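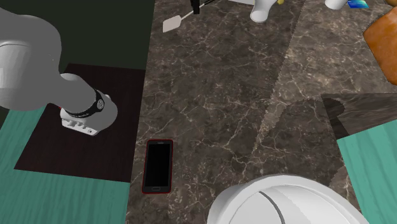 Setting up the simulated arm cell before the first recording

Written by Natália Štefanec, checked by Zdislava Danko
Last change: 17 Jun 2021

This page is for people who join the Bernside project and must bring up the simulated tabletop cell on their own computer. I assume you have already installed Rallness (the simulator) and you can open an empty world in it. If the empty world does not open, please solve this first, the steps below will not help you.

The cell is one arm with a gripper, a dark board, a marble countertop and a set of loose objects. We use it to rehearse pick tasks before we give them to the real arm. Most problems that people report to me come from step 2 and step 5, so please do not hurry there.

What you need

- Rallness with the cell package, named Traleck
- The object library, unpacked in the same folder as the package
- A graphics card which can render the marble texture in full size. On a weaker card choose the half-size texture in the settings
- A text editor

Step 1. Load the cell

Start Rallness and open the file cell_main from the Traleck folder. The first loading is slow, because the textures are converted and saved in the cache. On my laptop it takes 68 seconds, and on the second time only 7. Do not click in the window while it loads.

When the cell is loaded, the simulation is paused. Leave it paused until step 4.

Step 2. Check the arm base

Select the arm in the object tree, and open the tab Mounting. The base must be fixed to the world, and not to the board. In older versions of the package it was fixed to the board, and if you then moved the board by two centimeters, the arm moved with it. All saved positions were wrong after that and it took us a long time to find why.

If you see "parent: board", change it to "parent: world" and press Apply. Then write down the base position from the same tab. You will compare it in step 6.

Step 3. Choose the surface and the floor

Our test set changes the look of the cell between recordings, so the policy does not learn one table by heart. For the first setup please use the look with dark brown marble, teal floor planks and dark green background. It is a hard one. The white veins make many false edges, and a phone with a black screen does not stand out much against the dark stone. If your camera settings are good for this look, they are usually good for the lighter ones also.

The look is chosen in the tab Appearance, under Surface set. After you change it, press Rebuild. Without Rebuild, you get the new colors but the old friction, and the objects will slide in a strange way.

Step 4. Let the objects settle

Now start the simulation and wait. When the objects are placed by the random generator, they begin a little above the countertop and fall on it. Small objects need more time to be quiet than the big ones. I let it run for 20 seconds and then I save the state with the name settled.

Look at these things before you save:

- The phone must lie flat. If one corner is inside the marble, delete the phone and place it again.
- There must be free space on all sides of the target object, wide enough for the open fingers.
- The tall objects should not stand between the arm and the target. Cups at the far side of the countertop are fine. A large object in the foreground is also fine for the arm, but it can cover a part of the camera view, so check both.

If an object flies away at the moment you press start, two objects were placed one inside the other. Change the seed in the generator and load again. Do not try to repair it by hand - you will lose more time.

Step 5. Set the home position

The home position is the pose from which each recording begins. The gripper should be above the board, empty, and with the tip pointing down to the side of the countertop. It must not touch anything.

Open the tab Joints and move the joints one by one, beginning from the base. I know that it is faster to drag the gripper with the mouse, but then the solver chooses the elbow for you, and sometimes it chooses the elbow on the wrong side. From the picture it looks almost the same. In the first fast motion you will see the arm turn over itself.

When you are satisfied:

a) Press Store home.
b) Move the arm somewhere else, for example to the upper limit of the second joint.
c) Press Go home and watch the whole way.
d) Repeat b and c from another place.

If the arm takes a way through the countertop, the collision check is turned off. You find it in the tab Physics, the item is called Arm against static. Turn it on and do the step again.

Step 6. Calibrate the gripper

Compare the base position with the number you wrote in step 2. If it is different, go back to step 2.

Then open the gripper fully and read the value in the tab Tool. Close it fully and read again. Both values go to the file tool_limits, first the open one, then the closed one. Please keep the order, the script of Zdislava reads them by position in the file and does not check which is bigger.

For contact force start with 23 percent. This is enough for a phone and a mug. For the soft objects from the Hrubý set, use the value which is written in the file of each object.

Step 7. Test of the camera

Take one still from the main camera in the home position. In it you should find the gripper, the whole target object and at least a part of the board. Shadows are normal. The shadow of the arm on the board is even useful, it helps you judge the height of the gripper when you drive it by hand.

If the still is very dark and you cannot see where the board ends and the background begins, raise the ambient light by one step. Do not raise the main lamp, or the phone screen will get a reflection.

Common problems

The gripper trembles in the home position.
The time step is too long. Set it to half of the value in the tab Physics.

The veins of the marble flicker when the camera moves.
Turn on texture filtering. It costs a little speed.

Go home stops in the middle with "limit reached".
The joint limits are from the older arm model. Copy the file joint_limits again from the package, then restart Rallness.

The phone slides when the arm is not near it.
You probably forgot Rebuild in step 3.

Regular care

After each update of the package do steps 2, 5 and 6 again, also if the notes of the update say that the arm was not changed. Delete the cache when you change the graphics driver. Keep a copy of settled and of tool_limits outside of the Traleck folder, because the update writes over everything inside.

If something on this page does not agree with what you have on the screen, write to me or to Zdislava and add your log file.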